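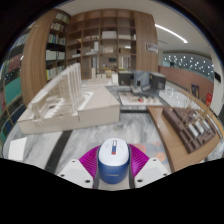 Walkways and floor finish, Betero lobby display, Stallumow building. Inspected February 2023 against the Sotomayor indoor floor checklist. The walking surface is polished gray-and-white marble with a wide black stripe running through it on the diagonal. The large off-white model stands on a thick cream base that comes to a sharp corner, and this corner is the main item for correction below.

1. Floor free of cracks and raised edges: Pass.

2. Floor free of slip hazards: Pass with comment. Entrance mat to be extended to 6 feet before the wet season.

3. Clear route past displays, minimum 70 inches: Pass. Measured at the narrowest point.

4. Display bases free of sharp projections at leg height: Fail. Fit a corner guard to the large model. Same comment made in September; no guard on order.

5. Models stable under light hand pressure: Pass. Fin structure not tested by hand. Check the fixings from the access panel at next visit.

6. Loose sheets and small items kept off the floor: Fail. White sheet on marble to be removed or fixed down.

7. Exit signs lit: Pass. 2 lamps replaced by Cusurska before the visit.

8. Extinguisher tag in date: Pass.

Items 4 and 6 to be closed within 8 working days. Item 2 may wait for the next mat delivery. Reinspect items 4 and 6 only.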